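15 de setembro de 2019
Por Adjoa Wumbei

Então é isto: estou à procura de gente para passar umas manhãs comigo a desembalar, dobrar, separar e voltar a embalar coisas. Eu sei que, dito assim, não parece o convite do ano, mas fiquem mais um bocadinho que eu explico!

O projeto chama-se Revow e começou em julho, na minha cozinha, com uma gaveta que já não fechava de tão cheia que estava de sacos. Sacos de pão, sacos de fruta, aqueles transparentes que vêm à volta de tudo e mais alguma coisa, os grandes, os minúsculos, os que guardamos porque «ainda vão dar jeito» (a minha mãe tinha uma gaveta igual, e a minha avó tinha duas). Comecei a perguntar às pessoas o que faziam com os delas e percebi que cada casa tem o seu sistema. Há quem dobre em triângulo, há quem enfie tudo dentro de outro saco, há quem dê um nó e atire para o fundo do armário. E toda a gente defende o seu método com uma paixão que eu não esperava.

Quero juntar esses sistemas todos num pequeno guia de arrumação, daqueles para ter pendurado na porta da despensa. Para isso preciso de mãos, e preciso sobretudo de mãos que não pensem todas da mesma maneira.

Procuro 9 participantes. As sessões são na sala de trabalho da Zavetti, no primeiro andar, com mesas compridas e uma janela que abre de verdade (quem já passou uma manhã fechado a dobrar plástico sabe do que falo). Cada pessoa vem a cinco sessões, sempre de manhã, e cada sessão dura até 127 minutos. Sim, o número é esquisito, é o tempo que temos a sala entre duas aulas e eu não abdico nem de um minuto.

O que se faz numa sessão? Pega-se numa caixa de compras, tira-se tudo cá para fora, põe-se cada coisa no seu recipiente e depois trata-se do que sobra. E o que sobra é quase sempre plástico fino, todo amachucado, cheio de ar e de vincos, que não quer ficar quieto em lado nenhum. É a parte de que eu mais gosto, confesso.
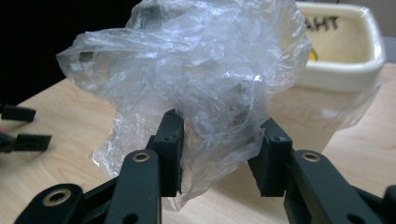

Gerd Ackermann escreveu-me logo a dizer que eu estava a complicar: um saco destes alisa-se com a mão aberta, do fundo para a boca, dobra-se ao meio duas vezes e acabou-se, e quem precisa de cinco manhãs para aprender isso devia era comprar menos sacos. Respondi-lhe que tem toda a razão quanto a comprar menos, e que está inscrito. Portanto sobram oito lugares.

Quem pode participar: maiores de 18 anos, com ou sem jeito para arrumações. A sério, as pessoas desarrumadas fazem-me imensa falta! Se forem só pessoas que etiquetam os frascos das especiarias, o guia sai uma coisa impossível de cumprir. Não é preciso experiência nenhuma, nem força, e quem preferir trabalhar sentado trabalha sentado. Se tiverem dores nas mãos ou alguma dificuldade em agarrar coisas pequenas, digam-me na inscrição, que eu gostava muito que o guia também servisse para vocês.

O que oferecemos: as deslocações são pagas, há café e bolo a meio da manhã (o bolo é da Brodura e vale a viagem), e no fim cada participante recebe um vale de compras da Ebihara e um exemplar do guia com o seu nome lá dentro, se quiser que apareça. Não é um emprego, não há contrato, e prefiro dizer isto já para não haver desilusões.

O que peço em troca: pontualidade, unhas que não rasguem o plástico logo à primeira e vontade de dizer em voz alta o que estão a fazer e porquê. Eu vou tomando notas à mão, que escrevo depressa mas com uma letra horrível, por isso tenham paciência se eu pedir para repetir. Tragam também, se puderem, uma amostra da vossa gaveta lá de casa, tal como está. Não arrumem antes de vir!

Para se inscreverem, deixem um bilhete na receção da Zavetti com a referência 3569, o vosso nome, um contacto e duas ou três linhas a contar onde guardam os sacos. Podem ser sinceros, já vi de tudo (houve quem me respondesse «dentro do forno»). Eu leio os bilhetes todos e telefono a cada pessoa, também a quem ficar de fora desta vez, que guardo os contactos para um segundo grupo.

Qualquer dúvida, perguntem por mim na receção. Se eu não estiver, deixem recado que eu ligo de volta.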